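# Guest Rooms at Wiltham House

The guest wing at Wiltham House reopened in May after a full refurnishing by Tranell Interiors. The wing holds 11 bedrooms on two floors, each intended for visiting lecturers and their families for stays of up to 30 nights. Furniture was selected for small rooms – low, plain and easy to clean around. The gallery presents the sleeping and sitting corner of one upper-floor bedroom. Readers who wish to see the public rooms are referred to the Bucur Gallery page.

## Bed, nightstand and sofa

White bedding is standard throughout the wing, with gray and white pillows at the head of the bed. A blue-gray sofa shares the corner, and brown carpet covers the floor between the two. A bin is provided at floor level.
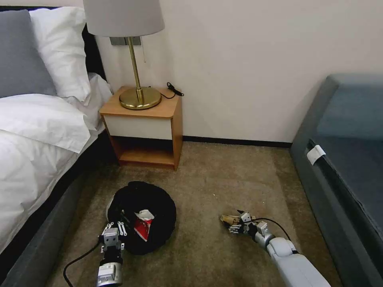
Margareta Pascu writes that she stayed in the wing shortly after it reopened and found the sofa more useful than a desk chair for evening reading. She asks whether a second lamp might be supplied for that side of the room. The request has been passed to the furnishings office, and two floor lamps are on trial in the lower rooms.

## Bedside lighting

Each nightstand has a drawer and an open shelf below, left clear for guests' books and papers. The lamp is operated by a pull chain. Replacement shades are kept in the linen room – guests may ask at the front desk until 9 p.m.
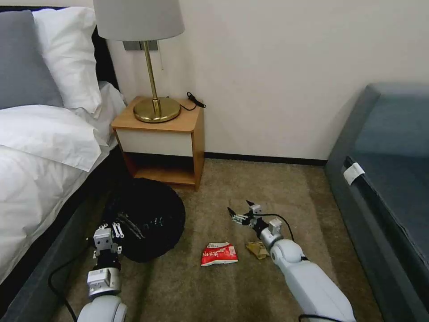

*Nightstand with gray-shaded table lamp, upper-floor bedroom.*

Inquiries about reservations should be addressed to the Wiltham House office.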